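Household Laundry Water Use in Shared Student Housing
Final report, Resource Management II
Submitted by Uriel Echeverría, 31 March 2020

1. Background

The Sutholm residence has four floors and one laundry room, located in the basement. Water for the laundry room is metered separately from the rest of the building, which made it a convenient site for this project. The aim was to find out how much water is used per kilogram of clothing washed, and whether part-filled machines account for a significant share of the total.

Earlier coursework at the Durán building used monthly billing data only. Billing data cannot separate a full load from a half load, so the present report relies on a load log kept next to the machines, in which residents wrote the program selected and the dry weight of the clothing before washing.

2. Method

The log was kept for 22 weeks. A hanging scale was placed by the door and residents were asked to weigh each load in its bag or basket, then subtract the weight of the empty container. Meter readings were taken every Monday before the room opened. Entries with no weight, or with a weight above the rated capacity of 7 kg, were removed. After removal, 1,142 entries remained.
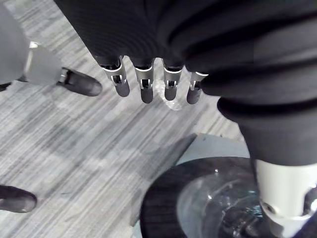

Fabric type was recorded in three classes: light cotton, heavy cotton, and synthetic or mixed. Classification was left to the resident and was not checked. Color was added as a separate column after the first weeks, when it became clear that many small loads existed only because dark items were being kept apart. A single black item with thick folds, like the fabric in the photograph, takes up a large part of a drum when loaded loosely, and the resident is likely to judge the machine full well before the rated weight is reached. Volume was not measured directly. A future version of the log should ask for an estimate of how full the drum looks.

3. Results

The mean dry weight per load was well below rated capacity in all three classes. Heavy cotton loads came closest to it. Synthetic and mixed loads were the lightest and also the most frequent, and most of them were washed on the standard program even though a shorter program was available on every machine.

Weekly water use followed the number of loads much more closely than it followed the total weight washed. The machines have a load sensor, but its effect on the fill level appears to be small below half capacity. A resident who splits one full load into two therefore uses nearly twice the water.

Dark loads were lighter than mixed-color loads in the same fabric class. The difference held on all floors.

4. Discussion

The main source of error is self-reporting. Some residents entered the same round number every time, and these entries could not be separated from real ones. 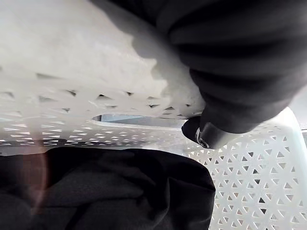
A second source of error is the container weight. Residents were asked to weigh the empty container once and reuse the figure, but several changed containers during the period without updating it. The effect on a full load is minor. On a small load it is large enough to move the entry from one weight band to the next.

The Zotudia residence, which uses Brira machines of a smaller capacity, was considered as a comparison site. Its meter also serves two kitchens, so it was dropped.

5. Recommendations

Post the short program next to each machine, with the weight limit given in everyday terms. Set the short program as the default if the service contract allows it. Provide a shared dark load on one fixed evening per week and review its use in June. Repeat the log with a fixed tare weight printed on each container.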